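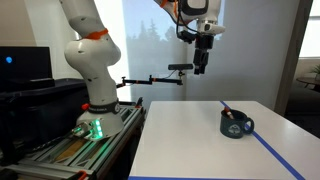 Prullano, agosto de 2023

La cinta adhesiva de color es el sistema de delimitación más barato que existe para una superficie de trabajo y, a mi juicio, el peor defendido. Quien redacta normas internas suele tratarla como una solución provisional, pendiente de que llegue el presupuesto para bandejas, rebajes fresados o tapetes serigrafiados. Sostengo lo contrario: en una mesa de uso compartido, la cinta debería ser el sistema definitivo, y el gasto debería reservarse para la iluminación y para las sillas.

Una mesa blanca y brillante no ofrece ninguna referencia. Cualquier objeto puede quedar en cualquier punto sin que parezca mal colocado, y por tanto ninguno se recoge. Una línea azul en diagonal cambia esa condición: hay un lado y hay otro. Una taza con un rotulador de tapa roja, puesta junto a la línea, tiene una posición que se puede describir por teléfono, anotar en una hoja y restituir al día siguiente.

El argumento habitual en contra es el residuo. Gertraud Lüthi, que redactó el procedimiento de limpieza de Wekunside, dedica 8 párrafos al adhesivo degradado y ninguno a la frecuencia de sustitución. El residuo depende del tiempo de permanencia y de la exposición al sol. Una cinta de papel cambiada cada 60 días se retira entera y con los dedos; la misma cinta olvidada desde marzo exige disolvente y paciencia. El defecto se corrige en el calendario de mantenimiento y no justifica un cambio de material.

El segundo argumento es estético y tiene menos peso del que se le concede. Una esquina levantada da mala impresión, de acuerdo. También indica que por ahí pasa una manga o un paño varias veces al día, dato que un rebaje fresado no proporciona nunca. Milagros Cabello me objetó en su momento que nadie lee las esquinas de una cinta. Yo las leo, y he movido dos líneas por ese motivo.

Queda la cuestión del contenedor. El catálogo de Schnyder incluye un portarrotuladores modular con la referencia 692, con separadores, base de goma y tapa. Lo tuvimos un invierno. Los separadores obligan a decidir dónde va cada cosa, y la gente resuelve el problema dejando el rotulador fuera. Una taza admite el objeto en cualquier orientación, tiene peso suficiente para no desplazarse al sacarlo y dispone de asa – detalle menor hasta que hay que despejar la mesa con una sola mano libre. Si además lleva un logotipo blanco sobre cerámica oscura, se localiza desde la puerta.

Admito una limitación. La taza invita a acumular. Lo que empieza con un rotulador acaba, si no se vigila, con tres bolígrafos secos, una brida y una llave Allen sin dueño. Tanveer Qureshi propone vaciarla al final de cada jornada; me parece excesivo. Basta con la regla de que lo que no escribe sale, aplicada por quien lo descubre.

La factura del mobiliario a medida que se nos ofreció ascendía a 3391 euros, sin montaje. No discuto la calidad de los acabados. Discuto que una distribución que se revisa varias veces al año deba quedar grabada en el tablero. Un rollo de cinta azul permite equivocarse en diez minutos y rectificar en cinco. Mientras la disposición de la mesa siga cambiando, y en nuestro caso no ha dejado de hacerlo, prefiero una línea que se pueda despegar.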